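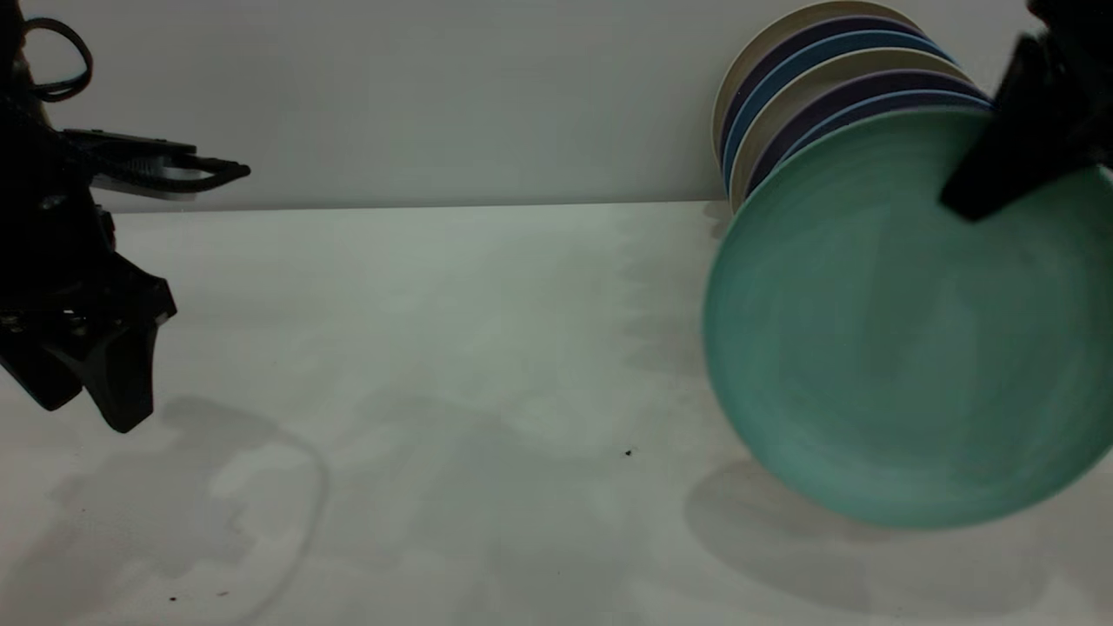 The Plate Cupboard

222 shares

Most of the plates in our house came one or two at a time. A few were bought new, more came from the secondhand shops in Irnport, and the rest were passed along by relatives who were moving to smaller places. I took everything out in June to clean the shelves and decided to write down what we have before it went back. Captions are by me, Nhung Quan. Posted Wednesday, June 13, 2018.

1. Plates against the wall
Seven round plates on edge, bottom rims on the table and top rims tipped back to the wall. The large teal-green one is in front. It has a matte surface, a little mottled, with faint circular lines around the center that look like brush marks. We use it for bread and for cut fruit.

2. Falletti dinner plates
Cream with a thin brown line just inside the rim. These are the everyday plates and they show it. The brown line has worn through in places, mostly on the two that always end up on top of the pile. They stack low and fit the dishwasher with no trouble.

3. Falletti side plate
Same pattern, smaller. The other side plates from this set broke over the years and I have stopped looking for replacements. The last ones I saw were priced higher than the dinner plates.

4. Hägglund oval platter
Dark blue, long enough for a whole fish. It is too wide for the cupboard and lives on top of the refrigerator. The foot is unglazed and will scratch a table, so there is a folded dish towel under it whenever it comes down.

5. Back of the Hägglund platter
The number 2961 is painted near the foot in black. I assume it is a pattern number. If anyone has another piece from the same maker with a number on it, I would like to compare.

6. Pasta bowls
Wide and shallow, bought new at Trondgate in August two years ago. I count them as plates and my husband does not. Gray outside, white inside. Forks leave gray marks on the white, and baking soda on a damp cloth takes most of them off.

7. Small yellow plate
A chip at the rim and a hairline crack that has not moved since I got it. I keep it by the stove for spoons and don't serve food on it.

8. Cake plate on a stand
From my aunt. The stand unscrews. For a long time we didn't know that, and it traveled in a box nearly twice as big as it needed.

9. Wall rack
Pine, with a groove for the rims and a rail across the front. It holds the large plates upright, which makes it easier to pull one out without lifting the others. The groove was cut for thin plates. Anything with a thick rim sits forward and bumps the rail.

10. Shelf before cleaning
Old shelf paper with rust rings from some cans that were stored there before we moved in. It had been glued at the corners. Warm water and a plastic scraper got it up in one evening.

11. Shelf after cleaning
Washed, dried overnight, and lined with cork. The cork is sold by the roll and cuts with kitchen scissors. I put a piece of paper towel between the matte plates as well. Glazed ones go straight on top of each other.

12. Plates to give away
The floral set, still complete, and a pair of square plates that never fit the dishwasher. They are packed on edge with newspaper between them and the box is marked. Pickup only, in Irnport. Leave a comment if you want them and I will send the address.

Notes on storage

Some readers asked after the last gallery whether it is better to store plates flat or on edge. We do both. The everyday ones are flat, in short piles. The big ones stand up in the rack. On a plain tabletop, a leaning stack can slide out at the bottom, and a rubber mat under the rims is enough to stop that.

The bowls and cups will get their own page when I get to that side of the cupboard.

70 comments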